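**Célula bimanual da Flumura: balanço do projeto-piloto**

A linha Mansour passou a ter uma célula de montagem com duas mãos robóticas, instalada pela Humen para o encaixe de blocos brancos furados em pinos cilíndricos pretos. A mão direita manipula o bloco; a esquerda fica junto à base do pino. O programa de ensaio prevê 1.000 ciclos por variante de peça, com registro de cada falha de alinhamento. 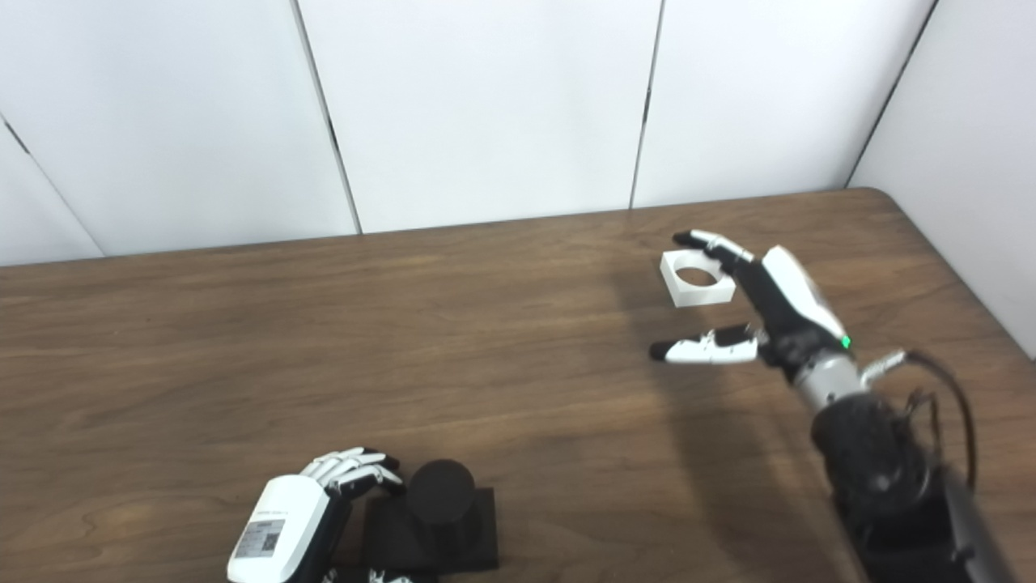
Até o fechamento deste boletim foram executados 1.492 ciclos, somadas as duas variantes. A tolerância angular na aproximação continua sendo o parâmetro mais sensível, e a correção é feita por ajuste da trajetória do punho, sem alteração da força de preensão.

Para a equipe, a mudança principal está na distribuição das tarefas. Os 16 operadores do posto manual passam, em rodízio, à supervisão da célula, à inspeção dimensional e ao tratamento de peças rejeitadas. O treinamento inclui parada segura, retomada de ciclo e leitura dos registros. A escala nova vale a partir de junho.

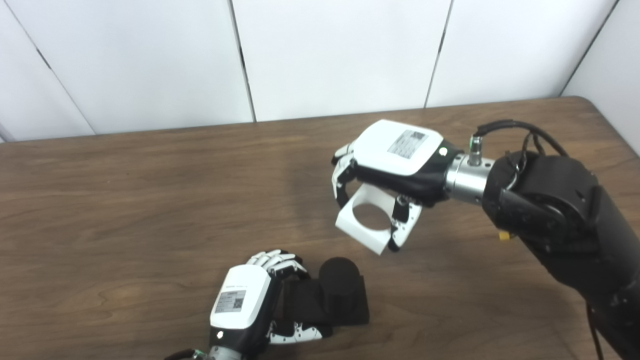

Sinéad Buckley observa que o rodízio reduz o esforço repetitivo nos punhos, mas pede que o tempo de análise dos registros entre no cálculo da carga de trabalho, o que a escala proposta ainda não faz. O pedido foi encaminhado à engenharia de processos, em Plondow, junto com a revisão da ficha do posto.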